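Ticket: Subtitle track drifts on feature disc, reel change onward
Product: Gultilska (restored edition, Blu-ray)
Opened by: Mebrat Tesfamariam, Drandbridge Film Society
Assigned to: Meriem Belhaj, Dixit disc support
Opened: 03/08/2019
Status: Closed, replacement supplied

Reported problem
English subtitles are in sync through the first reel. After the train station sequence they appear early, and the gap grows until the end credits. By the final dinner scene a reply is on screen before the question has been spoken. Same result on two players at Drandbridge and on a third at the Clultstead screening room. Audio and picture stay locked to each other throughout.

First response (M. Belhaj)
Please confirm the disc revision, printed on the inner ring, and whether the player firmware is current. Also try the French subtitle track over the same stretch.

Customer reply
Inner ring reads revision A. Firmware is current on all three players. French subtitles stay in sync to the end. The commentary subtitles are also fine. We have a public screening in July and need a working copy before then.

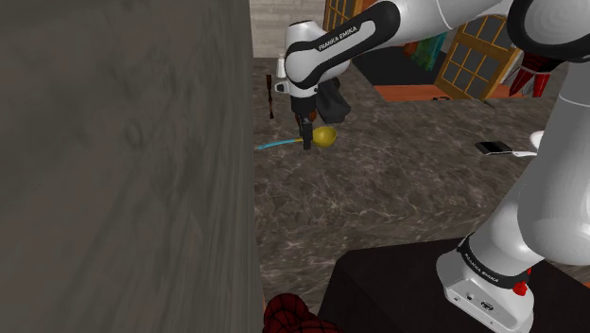 Investigation
Extracted the English track and compared it with the French. Both contain 1,017 events. The first 672 match to within a frame. From event 673 the English times run short, with the error increasing at a steady rate.

The English file was assembled from two sources. The first part was timed against the restoration master at 24 fps. The remainder was carried over from the older television transfer at 25 fps and was never converted. An offset was applied at the join, so the first few lines after it look correct and the fault passed a spot check.

Tried and rejected: adding a fixed delay in the player menu. A fixed value corrects one scene and puts the next one out again.

Resolution
Times after the join were rescaled to 24 fps and checked against the dialogue list. Eleven line breaks were also repaired in the letter-reading scene. Revision B was authored from the corrected file. Allow up to 40 days for pressed copies; a check disc was sent to Drandbridge in the meantime.

Customer reply
Check disc played in full at Clultstead. Subtitles in sync at the station, the dinner and the credits. Chapter stops unchanged. OK to close.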